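Siu-ming Cheung
2022-07-26

1/ A few people have asked what our house rules are for soft-object handling at Cumdale, so I'm putting them in one thread. They've been argued over since May and they're still a bit lumpy, but they serve us well enough. Get a cup of tea, I do go on.

2/ Some background first. We've logged 1,543 grasps on fabric things so far, and I threw out 380 of them myself. Hardly any of those were the arm's fault! Mostly it was us forgetting to write down what was on the table and how it was lying when we began.

3/ Rule one: look at where the fingertip meets the cloth before you close. Padded fabric gives, and the force reading will flatter you. If the tip is on a seam or piping, say so in the log, and if there's a sewn label close by, note that too.

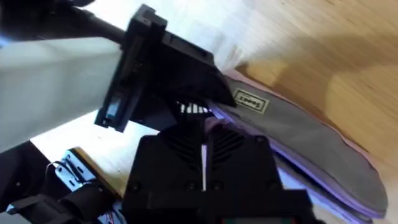
RULE TWO: ZIPS AND OPENINGS

4/ Write down whether the zip is open, shut or somewhere between, and which way the pull is pointing. A pencil pouch with its zip part open is a different object from the same pouch closed up, and should have its own line in the sheet.

5/ Rule three is about contents. If there's anything inside, even one pen, it goes in the log. Gualtiero Gentile talked me into this one and I grumbled for weeks — he was right, bless him. A glimpse of something orange down in the dark lining is quite enough to count as "not empty".

6/ Rule four: for anything held upright, grip the lower half, one finger to each side, and keep clear of the zip pull where you can. If the pull ends up lying over a finger, write "pull over finger" and carry on. Please don't poke it back with your hand while the arm is live. Please!
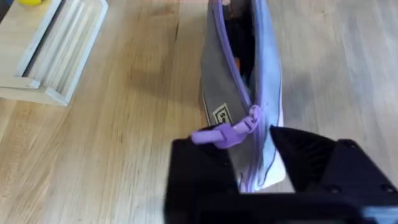 Posted by Siu-ming Cheung, Cumdale

7/ Rule five, hands. Two people on any live session, one of them within reach of the stop button and doing nothing else. Answering messages counts as something else, I'm afraid.

8/ The full sheet has 8 rules and the last three are mostly about file names, so I'll spare you. Happy to send it to anyone who'd like a copy, and if your lab words the zip rule better than we do, I'd love to read it.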